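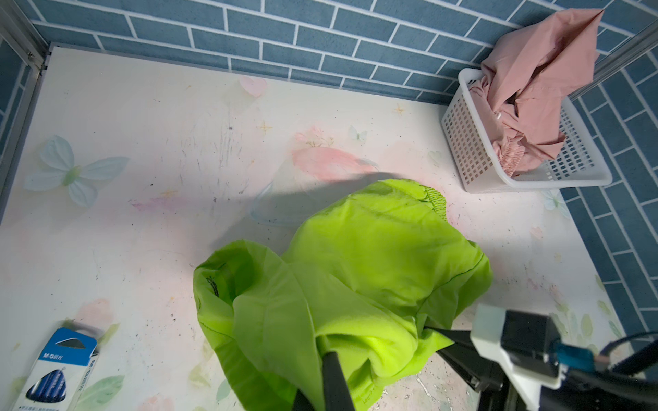

Bright green garment on a printed floor mat. Photo: Hallitz

DOSTBERG, 20 September 2020 – Hallitz, the household testing office based in Dostberg, today published its review of folding advice for lightweight sportswear. Its main finding will disappoint anyone who has bought a chart, a board or a course on the subject: most of the advice was written for cotton T-shirts and falls apart when it meets thin, slippery cloth with an elastic waist.

Hallitz collected 452 folding tips from laundry guides, store leaflets and product inserts. Only 17 mentioned gathered waistbands at all. Four of those told the reader to "smooth the waist flat," with no word on how an elastic waist is supposed to stay that way.

"We kept reading that any garment folds into a neat rectangle in seconds," said Flurina Riedl, who led the review. "Try it with a pair of running shorts on the floor. You get a heap. You fold the heap and you have a smaller heap."

The office also looked at claims made for the Plakix folding board, sold as suitable for "every fabric in the home." Cotton shirts came off the board looking tidy. Light shorts and pants slid out of line as the panels closed, and the finished stack leaned. Hallitz asked the seller, Ivanov, which fabrics had been tried before the board went on sale. It had received no list by the time of publication.

Volker Schmieder, who ran the home trials, is not convinced that the answer is a better board. Thirty households kept a laundry diary through March, and in most of them sports clothes went into a drawer unfolded. The people who did fold them reported no fewer creases at the next wearing.

"There is a lot of talk about calm drawers," Schmieder said. "I would like to see one that is still calm after a week of gym class."

Hallitz makes few recommendations of its own. Fold light shorts in half lengthwise with the waistband at one end, then roll from the hem toward the elastic. Keep them in a shallow box. Don't stack them with sweaters. Readers who already own a folding board can go on using it for shirts, and the office sees no reason for anyone else to buy one on the strength of the present claims.

The full review, including the wording of all the tips collected, is free on request from the Hallitz office in Dostberg. A second part will deal with fitted sheets, where the office expects the advice to be worse.

Press contact: Flurina Riedl, Hallitz, Dostberg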